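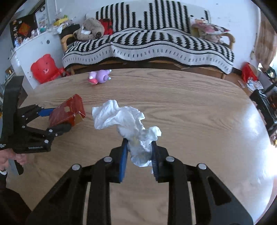

3.2 Soft paper in the residual fraction

Search within this article Search Advanced search

Soft paper (facial tissue, kitchen roll, napkins) was recorded as a separate class from packaging and graphic paper. Earlier surveys in Grelholm placed all three under one heading, which hides the fact that soft paper is seldom accepted at kerbside and has short fibres of little value to mills. Diaries were sent to 3000 households in the Grelholm and Gekau collection districts in October, and 2768 were returned in a usable state. Households that left more than one week blank were removed before analysis.

Respondents weighed soft paper at the end of each week on a kitchen scale. Weights below 50 g were entered as a single band, as most domestic scales are unreliable in that range. Volume was not requested. A used tissue is seldom flat: it is twisted or folded, with an irregular outline (Figure 4), and the space it takes up in a bin depends more on how it was crumpled than on how much paper it contains. Any estimate of bin space based on sheet area would therefore be too low.

Moisture is a further source of error. Kitchen roll used to wipe up spills can hold several times its own weight in water, and part of this is lost before weighing. We applied the correction set out by Quiambao for mixed household paper, using the lower of the two published factors. The choice affects the totals for kitchen roll and has little effect on those for facial tissue.

The two districts differed mainly in where soft paper was placed. In Gekau, where food waste is collected separately, napkins and kitchen roll were commonly put in the food caddy. In Grelholm they went into the residual bin. Facial tissue was treated as residual waste in both districts, including by households that composted at home. Results by dwelling type are given in Section 3.3.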